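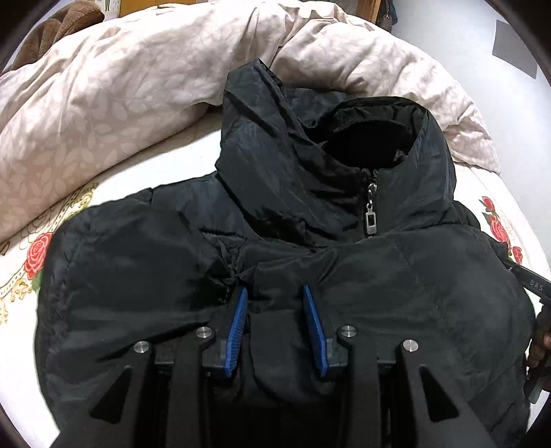

A black puffer jacket with a hood, spread out on a bed.

Why do boats float?

I got asked this in August by a kid named Wai-kit Hsueh, who was standing on the dock with an ice cream, looking at a big cabin cruiser. "That thing is heavier than my dad's truck," he said. "So why isn't it on the bottom?" Great question! I sell boats for a living and I still had to stop and think about how to say it.

Let's start in your bathtub. When you climb in, the water goes up, right? Your body needs room, so it shoves some water out of the way. The water shoves back, and that push has a name – buoyancy (say it BOY-un-see).

Now the important part. The water pushes up on a boat just as hard as the weight of the water the boat has shoved aside. Say we have a little motorboat called the Guvitz, and she weighs 1,359 pounds with her engine on. When we lower her in, she sinks down a bit, and a bit more, until she has moved 1,359 pounds of water. Then she stops sinking and just sits there, bobbing. She's floating!

So why does a nail sink? A nail is skinny and solid. It can't move much water for how heavy it is, so down it goes. A boat is wide and mostly full of air (all that space where you put your feet and your sandwiches), so it can move loads of water before the water gets anywhere near the top of the sides.

You can try it at home. Get a bowl of water and a piece of foil. Squash the foil into the tightest ball you can, really press it, and drop it in. Then take another piece the same size and fold up the edges to make a little boat. Add pennies one at a time. My best boat, the Volen, held 57 before she went under, and I was very proud of her.

One more thing. Every extra person makes a boat sit lower, so small boats often have a sign saying how many people they can carry. If it says 6, then 6 is the most, even if your cousin is really small and promises to sit still. And put your life jacket on before you step aboard – it works by buoyancy too!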